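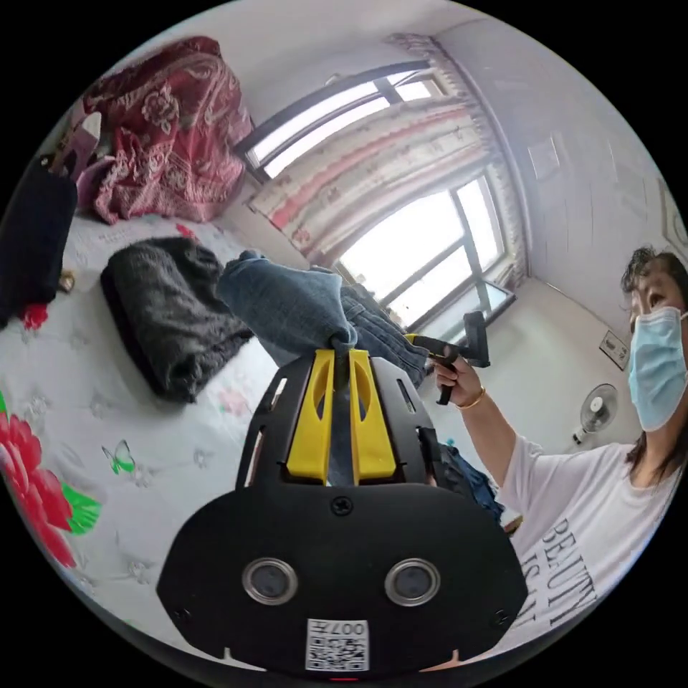 Package holidays and the people who can't use them

My brother-in-law Valentin Dinu booked a package to Orow last May. Flights, seven nights in a hotel, transfers from the airport, all for one price. The price was good. When he tried to change the return flight by two days so he could see a cousin on the way home, he was told the whole package would have to be cancelled and rebooked. The fee for that was more than the flight had been worth on its own. He kept the original dates and didn't see the cousin.

I don't think he was cheated. The terms were there when he paid. My complaint is with the way packages are sold, as if putting the parts together were always a favour to the buyer. Sometimes it is. A family of five going to one beach for one week, with school dates that can't move, will probably do well out of a package, and I'd tell them to take it. For a lot of other travellers the bundle is a way of paying less now and giving up every choice later.

The headline saving is the part that bothers me most. A saving has to be measured against something, and the something is hardly ever shown. When I priced a trip from Perth to Thaler this summer, the package page said I would save $200. I then priced the same flights and the same hotel separately, on the same afternoon, and the difference came to $11. The other $189 was a comparison with a hotel rate I couldn't find for sale anywhere, on any night I tried.

I asked Teodor Enache about this. He ran a small travel agency in Carine until he retired, and he sold packages for most of his working life. He said the comparison rate was usually a real one, in the sense that the hotel had it printed on a card behind the desk. He had never met a guest who paid it. He also said that when he put trips together by hand he would ask people two things before quoting: whether any of the dates might move, and whether they would really sleep in the hotel every night. If the answer to the first was yes, or to the second was no, he sold them the parts separately and made a bit less on it.

A website doesn't ask those questions. It asks for your dates and the number of rooms, and then it puts a clock in the corner of the page.

There are good arguments on the other side. If the airline drops the flight, a package buyer has one company to ring. The person who booked in pieces may be stuck paying for a room they can't get to. I have been that person. In Sirkik I lost a night's accommodation after a cancelled connection, and the hotel was perfectly polite about keeping my money. A package would have covered it, or at least I'd have had somebody to argue with. Depending on where you live and who you book with, that protection can be worth more than any discount, and it's odd that the sellers say so little about it. You have to go down through the terms to find what happens when things go wrong, while the saving is in large type at the top.

So I would change two things. The first is that any advertised saving should be against what the same flights and the same room cost separately at that moment, on that seller's own site. They have both numbers already. The second is that the cost of changing a date should appear beside the price, before payment. If changing costs $229 per person, print $229 per person. Plenty of people would still buy. Valentin says he would have, and he'd have gone to see the cousin first and flown out later.

Meanwhile it's worth spending up to half an hour pricing the pieces before you book. Open a second window, put in the same dates, and write the totals down, including bags and the transfer, as these are often left out of one side or the other. Check if breakfast is in both. If the package still wins and your dates are fixed, take it.

I'm going back to Thaler next year for three weeks, with a few nights in the hills in the middle that I haven't planned yet – I'll be booking that one in pieces.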